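食器棚の上の段について

2019年6月10日 投稿者:ぬるま湯

梅雨に入ってから洗濯物が乾かず、乾かないので部屋干しになり、部屋干しの下で本を読む気にもならず、結果として台所に立っている時間が長くなった。台所に立っていると、いやでも食器棚が目に入る。下の段は皿、真ん中の段は茶碗と鉢。問題は上の段で、つまりコップの類である。

一人暮らしなので、一度に使うコップはひとつだ。口がひとつなのだから当然そうなる。なのに上の段は満員で、奥のものを取ろうとすると手前のものを全部どかさなければならない。どかすのが面倒なので手前のものしか使わない。手前のものしか使わないので、奥は化石になる。地層としてはなかなか立派で、いちばん奥には学生時代のものが眠っており、手前に来るほど年代が新しい。掘れば自分の人生がだいたいわかる。掘りたくはない。

コップが増える経路を考えてみた。自分で買ったもの、もらったもの、ついてきたもの。このうち一番たちが悪いのは「ついてきたもの」だと思っていたのだが、よく思い出してみると、ついてきたものは案外すぐ割れるか、実家に押しつけるかして姿を消している。残っているのは自分で買ったものばかりだった。犯人は私である。

たとえばFleteckのタンブラー。三年前の夏に買った。売り場の札に「朝いれた氷が夕方まで残る」というようなことが書いてあって、それはすごいと思って買った。すごいと思ったのだが、家に帰ってから、自分が氷を夕方まで残しておきたい場面をひとつも思いつかなかった。氷は冷凍庫にある。夕方になっても冷凍庫にある。タンブラーの中に残っていてもらう必要はとくにない。

とはいえ物自体はよくできていて、麦茶を入れておくとたしかにいつまでも冷たい。冷たすぎて歯にしみる。しみるので少し置いておくのだが、置いておいてもまったくぬるくならない。性能というのはこちらの都合を聞いてくれない。しかたなく普通のコップに移して飲んだことがあり、洗い物がひとつ増えた。

それから冬に買い足した蓋。本体とは別売りで1455円した。蓋の値段としてどうなのかと売り場でしばらく考えたが、しばらく考えたあとというのは、たいてい買う。考えた時間がもったいなくなるからだ。この蓋には小さなパッキンがついていて、はずして洗えと説明書に書いてある。はずすのに爪がいる。爪を切った日の夜は洗えない。爪切りと蓋の洗浄が同じ日にぶつからないよう予定を組むという、人生で想定していなかった種類の管理業務が発生した。

会社で使えばいいのだと気づいて、一度持っていったことがある。Moodleyという喫茶チェーンが会社の一階に入っていて、自前の容器を持ちこむと少し安くなる。レジに列ができている昼休みにタンブラーを差し出すのは、思ったより度胸がいる。差し出すと店員さんが「洗ってありますか」と聞いてくる。洗ってある。洗ってあるのだが、聞かれた瞬間に自信がなくなる。パッキンの裏まで洗ったか、と聞かれたらどうしよう。聞かれなかった。

ちなみにこの店にはポイントもあって、先日レシートを見たら118ポイントたまっていた。何と交換できるのか調べたところ、オリジナルのマグカップだった。あと少しで届くらしい。届かないように、しばらく別の店で買っている。

さて、私がいまの家で毎日使っているのは結局、引っ越してきた年に近所のスーパーの二階で買ったマグカップだ。模様もなければ名前もなく、値段も覚えていない。取っ手がやや太くて、指が三本入る。この「三本入る」というのが大事で、二本しか入らないものは傾けたときに手首が疲れるし、四本入るものはビールジョッキの気分になる。朝からジョッキの気分で白湯を飲むのはよくない。何がよくないのかは説明できないが、よくない。

白湯の話が出たので、やかんの話もしておく。Warnbergの電気ケトルを使っている。温度が選べるもので、去年の10月、前のケトルが壊れた勢いで買った。温度が選べるといっても、私が押すのは80度のボタンだけだ。煎茶にいいと書いてあった。煎茶はほとんど飲まない。インスタントコーヒーを80度でいれると、沸騰させたときとくらべて少しぬるい。味の違いはわからない。少しぬるいのですぐ飲める、というのが唯一の実感で、要するに私は待つのが嫌いなのだと思う。氷が夕方まで残るタンブラーを買った人間の発言とは思えないが、同じ人間である。

このケトルはお湯がわくと鳴る。音が三種類から選べて、いちばん控えめなものにしているのに、それでも隣の部屋まで聞こえる。朝の六時台に鳴ると、隣に住んでいる人に「あいつは今から80度のコーヒーを飲むのだな」と知られているような気がする。もちろん温度までは伝わらない。

話を食器棚に戻す。

上の段をなんとかしようと思い立ったのは先週の土曜だった。雨で、予定がなく、読みかけの本は部屋干しの真下に置いてあった。片づけの本によると、まず全部出せという。全部出した。テーブルに乗りきらず、床に新聞紙を敷いて並べた。並べてみると壮観で、なにかの出土品の展示のようになった。入場料をとってもよかったが、客は私しかいない。

次に、手にとってときめくかどうか確かめるという流派がある。やってみた。どれもとくにときめかない。ときめかないものを全部捨てると、口を直接蛇口につけて飲む暮らしになってしまう。別の流派では、一年使わなかったものを手放せという。これもやってみたところ、マグカップひとつを残してほぼ全部が該当した。来客用は、という反論が自分の中から上がった。来客はあるのか、と別の自分が聞き返した。しばらく沈黙があった。

来客はないことはない。去年は給湯器の点検の人が来た。点検の人にお茶を出すべきかどうか迷って、迷っているうちに点検が終わった。その前はたしか、棚を組み立てに来た人だ。

棚というのはつまり、Bindikの吊り戸棚用の追加ラックのことで、食器棚の上の段が足りないと思った私が買ったのである。3000円の組み立てサービスをつけた。自分で組み立てられそうな見た目だったのだが、過去に自分で組み立てた本棚がいまも少しずつ左に傾いていくのを毎日見ているので、観念した。来てくれた人は見ているあいだに組み上げてしまい、残りの時間は私のサインを待っていた。サインのほうが手間取った。ペンが見つからなかったのだ。

そうしてラックがついて、上の段は二層になり、収納力が上がった。そして収納力が上がった分だけコップが増えた。水が低いほうへ流れるように、コップは空いている棚へ流れる。いま思えば、足りなかったのは棚のほうではなかった気がするが、それを認めると組み立て代の立場がない。

床に並んだ出土品を前に、私は基準を作ることにした。欠けているもの、茶渋が落ちないもの、底が丸くて不安定なもの、電子レンジにかけられないのに見た目がいかにもかけられそうなもの。最後のは危険物である。一度やったことがある。金色の線が入った湯のみで、線が思ったより本物だったらしく、レンジの中で小さな雷が光った。湯のみもレンジも無事だったが、私はそれ以来あの湯のみを見るたびに少し背筋が伸びる。尊敬に近い。

基準に従って分けていくと、途中から例外ばかりになった。欠けているが、欠けた場所が口をつけるところの反対側だからまだいける。茶渋はあるが、コーヒーしか飲まないのだから見えないも同然。底が丸いのは、そもそも花を活けるのに使うつもりだったから問題ない(花を活けたことはない)。こうして捨てる山から残す山へ、夜逃げのように少しずつ移動が行われ、夕方には捨てる山が平地になっていた。

結局、手放すことにしたのは、蓋をなくした水筒と、どう見ても計量カップなのに目盛りが消えたものだった。後者は、目盛りが消えた時点でただのコップとして残せるのではないかという案も出たが、さすがに却下した。却下したのも私なら、案を出したのも私である。一人で会議をすると話が長い。

手放したあとは、残ったものを棚に戻さなければならない。このとき私は、よく使うものを手前に、という当たり前の方針を立てた。だが、よく使うものはマグカップひとつしかない。そしてマグカップは水切りかごに置きっぱなしで、棚に戻ることがない。棚の手前を占める資格のあるものが棚にいないのである。協議の結果、手前には背の低いものを置き、奥に背の高いものを置くことにした。集合写真の並べ方だ。これで奥の顔ぶれも見える。見えるようになったからといって使うわけではないが、目が合うようにはなった。

並べ終えて気づいたことがある。入れ子にできるコップと、できないコップがある。売り場では誰もそんなことを気にしない。色を見て、手触りを見て、値段を見て、裏返して産地まで見るのに、同じものを二つ重ねてみる人は見たことがない。しかし家に帰ってから毎日効いてくるのはそこだ。取っ手のあるものはまず重ならない。すぼまっているものは重なるが、重ねると抜けなくなることがある。抜けなくなったグラスは、外側をぬるま湯につけて内側に氷を入れると抜けるという話を聞いて、昔ためしたことがあるのだが、たしかに抜けた。抜けた瞬間に手がすべって片方を割ったので、収納としてはたいへん成功した。

ステンレスのタンブラーは重ねられないくせに割れないので、増えると減らない。陶器は重ねられないが、たまに割れてくれる。長く付き合うならどちらがいいか、という話になると、世間の答えは前者なのだろうが、上の段の事情だけで言えば後者に分がある。割れるというのは、あれでなかなか便利な機能なのだ。もちろん気に入っているものから割れる。気に入っているものほどよく使い、よく使うものほどよく洗い、よく洗うものほど流しに落とす。奥で眠っている化石は、その点ではまったく安全だ。私が死んだあとも残るだろう。

日曜になると雨はあがっていて、洗濯物も乾いた。私は片づいた棚を見に何度か台所へ行き、扉を開けては閉めた。用はないのに開けてしまう。新しい冷蔵庫を買った人もこうなるらしい。せっかくなので奥にいた背の高いものを出して水を飲んでみたが、縁が厚くて、飲むというより流しこまれる感じがした。なるほど、だから奥にいたのかと納得して、洗って、元の場所に返した。

そのあと散歩に出て、商店街の雑貨屋の前を通った。店先のワゴンに湯のみが出ていた。季節の入れかえらしく、半額の札がついている。手に取ってみると、指のかかり方がいい。軽い。裏返して産地を見た。もうひとつ取って、重ねてみた。重なった。 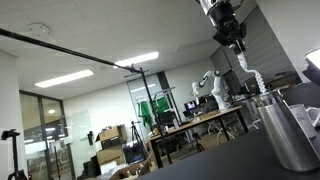
買ったかどうかは書かないでおくが、帰り道、袋がかちゃかちゃ鳴っていたことは記録しておく。パッキンはついていないので、爪を切った日でも洗える。置き場所は、とりあえず水切りかごのマグカップの隣にした。マグカップはとくに何も言わなかった。次の土曜は予報だとまた雨で、今度は箸立てを見ようと思っている。割り箸と、コンビニのプラスチックのスプーンがだいぶ育っている。

シェア 14 コメント 3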